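Search this site Enter keywords Go

In Praise of Folding on the Bed

I have folded my laundry on the bed for as long as I have had a bed of my own to fold it on, and it is only lately that I've been made to feel I should be ashamed of it. A magazine at the dentist's told me that the bed is for sleeping and the laundry belongs at a "dedicated folding station." My sister-in-law, whom I love, has one of these stations. It is a Drevby, it cost her 210 dollars, and it has a little rail along the back for hangers. The last three times I visited there was a sewing machine on it, and a box of Christmas lights, and the clean towels were on her bed.

I'd like to put in a word for the bed. To begin with, it is the biggest flat surface most of us own. My kitchen table would do for socks, I suppose, but try laying out a bedsheet on it, or a grown man's bathrobe, and you'll soon have a sleeve in the butter. A bed lets you spread a thing out and look at it. You see the missing button and the grass stain that came through the wash as green as it went in. And a bed is soft, so that you can press down on a folded pair of jeans with both hands and let the air out of it, and that is a small pleasure I would not give up for any rail with hangers.

Then there is the matter of the deadline. A pile on a chair can stay on the chair until the Fourth of July (I have had chairs like that). A pile on the bed has to be dealt with by bedtime, because you can't get in otherwise. I've put away shirts at eleven at night in a very bad temper, but I have put them away.

I do have one rule, and it's the bedspread. You make the bed first, all the way, with the spread pulled up, and only then do you tip out the clothes. It doesn't have to be smooth as glass. A flowered one is kindest, I find, because the eye goes to the roses and forgives the wrinkles. I start with the denim, since it's the heaviest and makes the rest of the pile look smaller once it's done, and the white things I leave lying until I've warmed up.

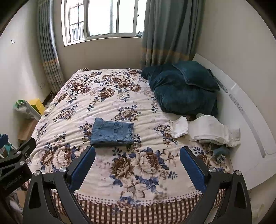
Nataša Dervishi wrote to me after I mentioned all this in my April column, and she does not agree with a word of it. She says clean clothes and a bedspread should never meet, that a spread collects everything from cat hair to toast crumbs, and that she was raised to fold standing up at an ironing board lowered to the height of her hip. "You are only moving the dust from the bed to your drawers," she wrote, "and then you are wearing it to church." She also wanted me to know that her back has never given her a day of trouble.

Well, I've thought about that letter a good deal, and I'll grant her the crumbs. I shake my bedspread out the window on wash day now, which I didn't do before, and I thank her for it. But I can't go with her to the ironing board. Mine shrieks when you lower it, and it's so narrow that anything wider than a pillowcase hangs off both sides like a saddle.

Where I think we really differ is on how neat the thing ought to be while you're in the middle of it. There's a whole school of folding now, with its own plastic boards and videos. The Ketoto board came to our house as a gift, and I used it faithfully for four weeks. It makes a lovely square T-shirt. It is no use at all with blue jeans, which have ideas of their own, and which come out of the dryer in a heap with one leg over here and the waistband tucked down underneath where you have to go in after it. There is no board for that. You take hold of whatever end you can find and give it a shake, and you find the back pockets, and once you know where the pockets are you know where you are. 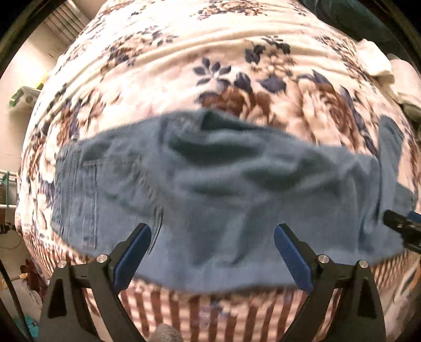 My mother found the pockets first, too. She took in wash for the Shehu boarding house on Cindstead Road when I was small, and she folded every piece of it on the big bed in the front room, with the door shut so we wouldn't climb in among the clean sheets. She kept her accounts in a green notebook that I still have. One line in it says 77 shirts, and doesn't say whether that was a week or a month, and I have never been able to make up my mind. I can remember lying on the hall floor and listening to her through the gap under the door, the snap of each shirt and then the pat of her hand.

So when somebody tells me that I need a station, I think of her. I'm sure she would have liked a long table at the right height, and I'm sure she would have had something piled on it by supper. Buy the table if you have the room and the 210 dollars. I have a load of towels in the dryer that will be done in a few minutes, and the bed's already made.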